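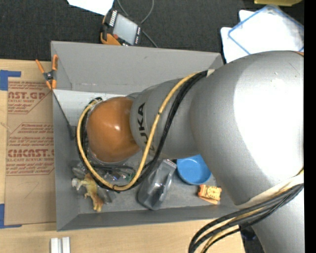 My job at the Skarkholm open day was to come home with a number. We ship small mixed orders, the kind where a toy and a bowl end up in the same carton, and my boss wants to know what it costs to have a machine pick them. The brochure has an answer, and it covers the arm. I have learned to look at everything else. At the picking station that meant the yellow and black cables looped along the KUKA, the pendant lying on the carpet, and the gray bin with an orange-handled spring clamp on its wall. The clamp is the only item there I could approve on my own signature.

Our guide was Szabolcs Bozsik, who handles what Skarkholm calls "customer readiness." He asked what we had set aside. I told him, and he offered me coffee.

After that he was very useful. His advice was to write the arm on one line of the budget and leave the rest of the page blank for a week. Gripper, cable dressing, guarding, a vision system, a floor that can take the base, someone to program it, someone to program it again when the first person leaves. He thinks most first-time buyers forget the spare gripper fingers. I had forgotten the gripper.

He also wanted to know what we pick. I said 353 product lines, most of them in clear plastic. He put his cup down. Shiny packaging is hard on cameras, apparently, and he would want a trial with our own goods before anyone talked price. A trial runs 4 weeks and you supply the stock. Ask whether you get it back.

Two other stands are worth a note. Ikitz will lease you a cell by the month, with a 20 percent deposit and a contract that I read twice in the parking lot and still can't explain. Cekness sells used arms with the hours listed, like a tractor dealer, and the man there was the only person all day who told me a price before I gave him my email address.

Lunch was a sandwich, and the line for it moved at a rate no vendor would have put on a slide.

I'm asking for money for the trial and nothing else this year. The boss had hoped for a purchase order. He is getting a spreadsheet with a lot of empty cells in it and a request for 600 assorted items from the returns shelf.

Posted in November by the purchasing desk

Recent posts
Rácz conveyors: our second visit
What we paid to move one pallet rack
Leasing a forklift, with regrets
Questions to ask before you sign for service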